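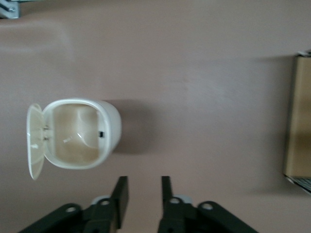 Keeping the Grelano cell running
Speaker notes, Maribeth Manalastas
Oct 15, 2024

Slide 1. Title
Say who I am. I look after the Grelano cell at Cedus. I did not build it. Stultik did the install in July and handed it over with a binder. Most of what I say today is what I wrote in the margins of that binder.
Ask who in the room runs an arm with a wrist camera. Adjust from there.

Slide 2. What the cell does
One arm, two-finger gripper, small camera at the wrist looking down past the fingers. It works over a flat table with small containers, the kind with a hinged lid. Pick up, close the lid, set down. The lid job causes most of the trouble, so most of the talk is about that.

Slide 3. Start of shift
Go through the order. Do not read the slide out.
Power down, hand on the fingers, check for side play. Look at the linkage pivots on both sides. Wipe the finger pads with a dry cloth. Wipe the camera window with a different cloth. We used one cloth for both for a while and the picture got hazy.
Then power up, home the arm, open and close the gripper with nothing in it. Listen on the close. A click at the end of travel means a pivot needs looking at.

Slide 4. Pivots
Each side of the gripper has its own linkage, and the two sides do not wear evenly. Ours went on the left first. The left finger was landing late and pushing the part over before the right one touched it.
Swap both sides together. I tried doing one side only and spent the afternoon chasing the center point.
We log closes by the 100. Our first set of pivots went at 426 on that log. Do not take that as a number for your own cell. Different parts, different grip force.

Slide 5. Camera
The fingers should always be in view at the bottom of the picture. If they move in the picture with the gripper fully open, the bracket has shifted. Tighten it, then redo the calibration. Do not skip the calibration even if the shift looks tiny.
White plastic on a pale table is hard. The rim and the table come out close to each other in brightness. We lean on the shadow beside the part and on the dark catch on the rim, opposite the hinge. If your lighting is flat enough to kill the shadow, you lose that.
An open lid standing on edge is thin from above. Our first version took it for a second part. Fix was to look for the body first, then the hinge side, then the lid.
Pause here for questions on lighting. There are usually some.

Slide 6. Keeping the table clear
Boxes and trays drift in toward the work area during a shift. We keep 16 centimeters free past the widest point of the open linkage. People measure from the fingertips and forget that the links spread wider than the fingers do.
Mention the Navarro line, where a tray edge caught a link. Bent link, 60 minutes down, no spare on the shelf. They keep one now.

Slide 7. Spares
One set of pivots, one pair of finger pads, one camera cable, one bracket screw of the right length. The screw matters. The wrong one bottoms out and feels tight when it is loose.

Slide 8. Questions
If asked about grip force: we run low and slow on the lid, normal on the pick.
If asked about changing the table color: we want to, it is in the next budget.
Binder pages can be copied after the session. Leave the originals with me.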